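Taller Compartido Atitz
Noticias de los proyectos

El brazo manipulador Sikora entra en su segunda fase de montaje

El Taller Compartido Atitz informa a sus socios de que el proyecto Sikora, dedicado a la construcción de un brazo manipulador de sobremesa con medios propios, ha concluido la primera fase de trabajo y ha iniciado la segunda en el mes de septiembre. El grupo responsable está formado por 14 personas, que han repartido su dedicación entre la mecánica, la electrónica y la programación del control.

La primera fase comprendió el montaje del hombro y del codo, el cableado interior y la instalación del cuadro de alimentación. Las piezas estructurales se mecanizaron en la fresadora del taller, salvo las dos bridas del hombro, encargadas a la firma Gendthorpe por exigir una tolerancia que nuestra máquina no garantiza. El gasto en rodamientos, tornillería y conectores ascendió a 375 euros, con cargo a la partida ordinaria de materiales. Los justificantes pueden consultarse en la secretaría del taller, en horario de tarde.

La segunda fase se centra en la muñeca y en la mano. El grupo ha optado por dedos articulados de perfil curvo, con los que se pretende sujetar objetos de formas y durezas muy distintas sin necesidad de cambiar de herramienta. Los ensayos se realizan sobre una mesa cubierta con un mantel cuadriculado y emplean artículos de uso corriente: un cubo de espuma, un rotulador, un muñeco de peluche, una botella, un tambor pequeño. El conjunto se renovará periódicamente y se invita a los socios a aportar otros objetos, siempre que no sean frágiles ni de valor.

El programa de control, denominado Wunarier, conserva un registro de cada ensayo de agarre. Al cierre de esta edición figuraban en él 1.276 intentos, todos ellos con la anotación del objeto empleado, la apertura inicial de los dedos y el resultado. El registro se encuentra en el servidor del taller – carpeta de proyectos, apartado de robótica – y puede ser consultado por cualquier socio con cuenta activa. Se ruega no modificar los archivos originales y trabajar siempre sobre una copia.

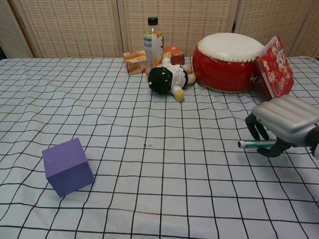 En cuanto al calendario, el grupo prevé dedicar las próximas sesiones al ajuste de la presión de los dedos y a la revisión del cableado de la muñeca, cuyo recorrido actual limita el giro. Quedan 2 plazas para socios que deseen incorporarse al proyecto, preferentemente con experiencia en soldadura de conectores o en programación de motores. Las solicitudes se presentarán por escrito en la secretaría.

Se recuerda, por último, que durante los ensayos no está permitido introducir las manos en la zona de alcance del brazo y que la parada de emergencia debe permanecer accesible en todo momento. La mesa de pruebas queda reservada al grupo desde las 17.00 hasta las 20.30 horas; fuera de ese horario, el cuadro de alimentación deberá dejarse desconectado.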